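28/10/2024

1/ ok so. folding thread. been promising this since July and the pile on the chair has now got its own postcode

2/ background for new people: moved into the flat above the Zwahlen shop, lost a whole wardrobe in the process. one chest of drawers. four drawers, one of them sticks. everything I own has to go in flat or it doesn't go in

3/ so the bed is out as a folding place. too soft, everything slides into the dip in the middle. Kitchen table it is. the big wooden one with all the swirly grain, got it off Elfriede Riedl when she downsized. best thing in the flat

4/ wipe the table first!! I did a whole stack of white tea towels on top of marmalade last week. re-washed the lot

5/ order I do it in: towels, then bedding, then tops, then bottoms, socks whenever. Leonie Hubmann does socks first and says it's "a warm up". no

6/ towels. thirds the long way, then half, then half again. fold facing out so you can grab one without the rest coming with it. if your drawer's shallow do thirds at the end instead of the half

7/ fitted sheets: I have watched the videos. I tuck the corners into each other, get a sort of wonky rectangle and roll it up. goes at the back. moving on

8/ T-shirts. face down, sides in to the middle, sleeves back on themselves, bottom up to the neck. smooth it with your forearm, not your hand – flatter and quicker

9/ someone asked about the plastic folding board from Cosum. had one. 40 minutes of a Sunday-type mood and then it went under the sofa. fine for shirts, useless for anything with legs

10/ right, bottoms. the bit everyone gets wrong inc me for years

11/ all the navy stuff. I have far too much navy. Buy it all at once from Folluven in the sale and then can't tell one from another in the drawer so the folding really maters here

12/ step one, lay it down and pull the waistband straight. Both hands, little tug. do NOT skip. if the waist is skewed everything after is skewed

13/ step two, one leg over onto the other, seams on seams. there'll be a pointy bit at the crotch that sticks out. tuck that in so you've got a straight side

14/ step three, hem up to just short of the waistband. leave a finger width. then in half again if they're long, leave it if they're shorts

15/ waistband ends up on show at one side so you can tell what you've grabbed. that's basically the whole trick

16/ elastic waists are the worst for this, they spring back while your doing the leg. put something on it. I use the pepper grinder

17/ done ones go off to the left, flat, on their own. don't pile them up till you've finished or the bottom one goes a funny shape. learnt that from Thaddäus Kofler who did 5 summers in a hotel laundry and folds like a machine

18/ mid navy batch:
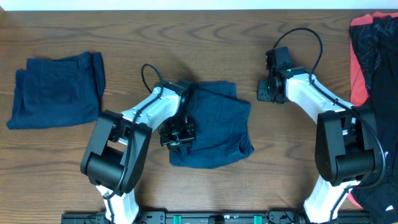

one neat on the left, one very much not. table looking lovely tho

19/ the rumpled sort is where I get impatient and just scrunch it over. don't. pick it up by the edge, shake, lay it down again, start from the waistband. takes less time than fixing it later

20/ Q from Sveva Martinelli: do you iron first? I do not iron. hot dry day, hang by the waist, fold soon after it comes off the line and it's good enough for work. for MY work anyway

21/ Q: file them upright or stack? upright in the deep drawer, stack in the sticky one. upright only works if the drawer's full, otherwise they all faint sideways

22/ used to have Bundus dividers in there, the cardboard ones. they went soft. shoe box lid does the job

23/ still to do: jumpers, the gym bag, whatever is behind the door. jumpers need there own thread, they're a nightmare – too thick for the drawer and I'm not hanging them

24/ kettle's on. back later for socks. Leonie don't start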